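Visit report: Graswood plastics molding plant

Jan 10, 2024

The Graswood plant makes injection-molded household goods, chiefly storage baskets, drawer inserts, dish racks and small bins. It sits on the east side of the rail line, behind the former grain elevator, and is reached by the service road and not by the street address that most map programs give. Visitors sign in at the weighbridge office. Safety shoes are lent out in whole sizes only.

The tour took a little under three hours and followed the material, from the resin silos to the loading dock. Our interest was mainly in thin-walled perforated parts, where filling and warping problems are most common, so these notes are uneven. Packaging and shipping get less space than they got on the day.

Resin handling

Polypropylene arrives in bulk by truck and is blown into outdoor silos. A smaller quantity comes in bags, mostly special grades and color concentrate. The main grade is a copolymer with a high melt flow, chosen for long flow paths through narrow ribs. The plant does not dry polypropylene as a matter of routine, but bagged material brought in from the cold is left in the hall overnight before the bags are opened. Surface condensation had caused splay marks in past winters.

Color is dosed at the machine throat by a gravimetric feeder. Light blues and pale grays are the most troublesome shades, as any black speck from a previous run shows at once. The order of colors through the week therefore runs from light to dark, with a full purge before the return to light. Purging costs about 50 pounds of material on the larger presses. The purged lumps are ground up and go into black plant pots made by an outside firm.

Molding hall

The hall holds 32 presses in four rows. The smallest run drawer inserts and clip-on labels. The largest run laundry and utility baskets. Clamping force is posted on each machine, along with the mold number and the target cycle time. Noise was lower than expected, largely because half the hydraulic presses have been replaced with electric ones. The remaining hydraulic units are grouped along the north wall near the oil cooler.

Perforated baskets are the most demanding part in the range. Every hole in the wall is an obstacle that splits the melt front, and the two streams have to join again on the far side. With a rectangular grid of holes there are several hundred such weld lines in one basket. They are weakest at the rim corners, farthest from the gate. Graswood's answer is a thicker rim that acts as a flow leader, so the rim fills early and feeds the last of the wall from above. The rim also carries the label slot on the front side, and the slot needs its own small slide in the mold. Wear on this slide is the usual cause of flash at the slot edge.

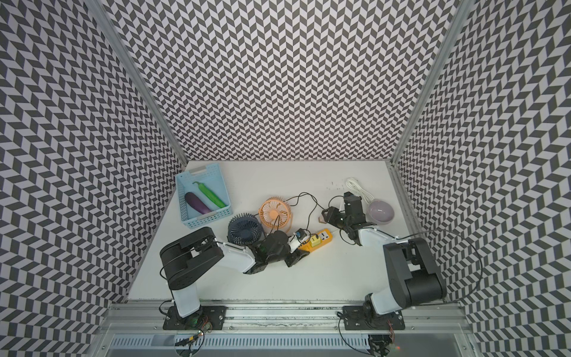 Cooling and warp

Cooling takes up more than half of the cycle. The water circuits are kept separate for core and cavity, with the core run colder. If both sides are held at the same temperature, the long walls of a basket pull inward as they shrink. The amount is small on the press but grows over the first day. For this reason warp is measured twice, once after an hour and again the next morning, at the same four points on the rim.

Baskets from the Pruitt line, a deeper pattern meant for closet shelves, are placed on wooden forms for several minutes after ejection. The forms were made in-house and have been sanded down more than once. The shallow Gadus pattern needs no forms. It does need a slower ejection stroke, or the pins leave white stress marks in the base.

Testing room

The testing room is small and kept at a steady temperature. Three tests were shown. In the first, a loaded basket is lifted by its rim at two opposite points and held. In the second, a basket chilled in a freezer cabinet is dropped on a corner from 60 inches. In the third, nested stacks are left under weight and then pulled apart with a spring scale. The third test is the one that most often sends a design back to the tool shop. Customers put up with a slightly bowed wall, but stores complain quickly when a stack will not separate.

The failure log was open on the bench. Most entries concerned sticking stacks and short shots at the rim. Corner cracks were rare and nearly all came from parts with too much regrind. The present limit is set by pattern, with none allowed in the palest colors.

Tool shop and storage

Molds are kept on steel racks behind the tool shop, listed by number on a board by the door. The oldest mold still in use is stamped 1,917, a stock number and not a year. It makes a plain round colander and runs for one week each May. Routine work consists of cleaning vents, greasing slides and replacing bent ejector pins. Vent cleaning on the perforated molds is done by hand with brass brushes and takes most of a shift.

Practical notes

Tours are given on weekdays by arrangement through Kekero, the distributor, and not by the plant itself. Groups are kept small. Photography is permitted in the testing room and dock but not in the molding hall. The factory store beside the gate sells second-quality baskets by weight. It closes at three, and our group reached it at ten past.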